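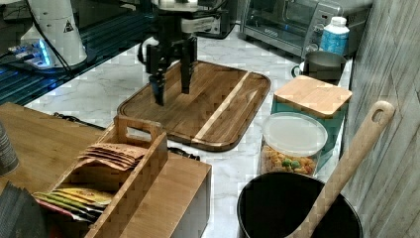 I finally dealt with the kitchen counter this month, and I want to write down what I did before I forget. It had turned into the place where everything landed. Mail, keys, a bag of onions, the good scissors. When I wanted to chop something I had to push it all back against the wall first. My rule now is that the cutting board stays out and nothing gets to live on it. It's the dark one with the single pale stripe running across at a slant, and it has a groove around the edge, so a tomato doesn't run all over the marble. The cereal in the clear tub can stay close by. So can the teal canister with the bamboo lid.

The board came from a market in Tilham, two years ago in December. I paid more than I meant to. Yatziri Varela was with me and told me to get the plain one, and she still brings it up. I oil it when it starts to look dull and otherwise leave it alone.

The back of the counter took the longest. I took everything off and wiped down the stone tile, which collects dust on every little ledge. An old toothbrush works better on it than a cloth. Then I put things back one at a time, and if I couldn't remember using something since the winter it went in a box for the hall closet. The box is full. I haven't missed any of it yet, except the garlic press.

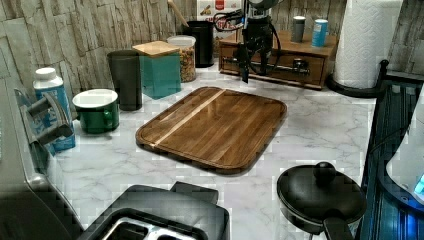 The back row, with the green mug in its usual spot.

The low drawer unit was the one piece I nearly got rid of. It takes up a lot of depth and the top is a magnet for cans. But the drawer is the right size for the small stuff — tape, matches, twist ties, the thermometer — and I had no other home for those. So it stays. I told myself I'd keep the top clear and there are already cans on it. Fine.

I did move the tall cup next to the mug so the drinking things are together. Before that I was walking across the kitchen for it every morning, half asleep, and I don't know why I put up with it.

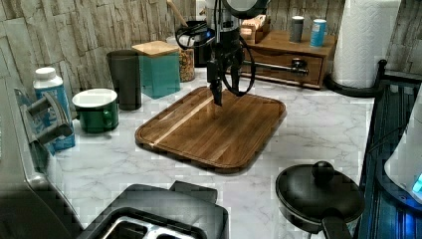

Flaltska Home Cooks Club — Members' Kitchens
Posted by Esperanza Calloway, 5/9/21

Paper towels were the other argument. Thaddeus Delacroix from the club keeps his under the sink and says they last longer if you have to bend down for them. He may be right. I tried it for a week and dripped on the floor every time, so the roll is back up on its stand by the wall.

Tea got its own box. I used to keep it in the packages it came in, and they fell over whenever I opened the cupboard. I sorted it all out one evening, threw away anything that had lost its smell, and put the rest in the organizer with the brown packets at the back and the colorful ones in front.
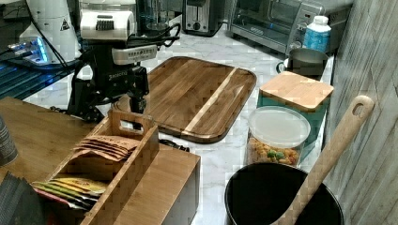 Having a handle on the box helps more than I expected, as I can carry the whole thing to the table when people come over. Ingrid Sorensen went through every packet last time and picked the plain black, same as always.

Still to do: the shelf over the stove, and the spice jars, which I've been putting off. I also need a better place for the long spatula. For now it goes in the black pot.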